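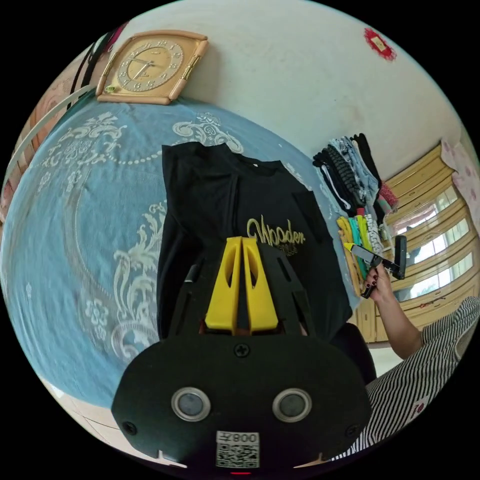

4. Collection Rules

4.1 Before a session

Operators in the Kultstead set worked in ordinary homes, mostly bedrooms, and folded whatever clothing was on hand. The rules below were version 7 of the protocol, in force from February until the set was closed. Earlier versions left the choice of surface to the operator. We dropped that after the first homes came back with episodes split between beds, sofas and floors, which made them hard to compare within a home. From version 7 on, one surface is used per session and it is not changed partway.

Each session opens with a label check. Both grippers are held up in turn, and the number on each is entered in the Betitz log before the first garment is touched. Of the 63 sessions we audited, 28 had at least one label entered wrong, nearly always with left and right swapped. 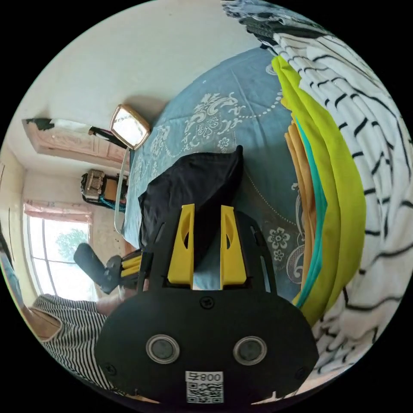 Dark garments need their own rule. Annotators at Trandach marked the first contact between finger and cloth by hand, and their agreement fell when the cloth and the gripper body were close in color. Black cloth held between yellow fingers, against a light blue sheet, is about as easy as this case gets: the fingertips and the bedding both stand out, and only the lower part of the cloth runs into the black plate. On a dark sheet the same grasp was often marked late. Operators are now asked to put dark items on a light surface where the home has one, and to note it in the log where it does not.

4.2 During a fold

Both grippers stay in hand until the fold is finished. A dropped corner is picked up again with the gripper, never with bare fingers, and the episode is kept - regrasps are useful and should not be trimmed out. Finished items go to one side of the work area. 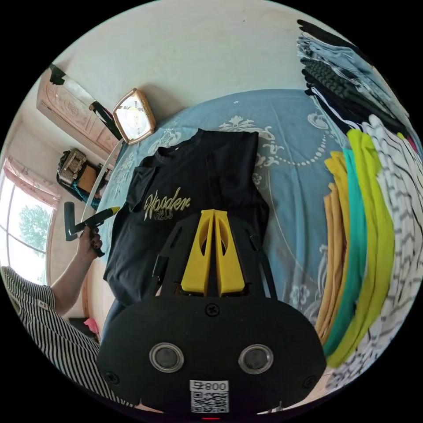 Figure 3. Partly folded T-shirt on the bedspread, with finished and waiting items not told apart in the log.

The Chidiac checklist asks for a clear margin on all sides of the garment. We tried this and relaxed it to the side nearest the operator.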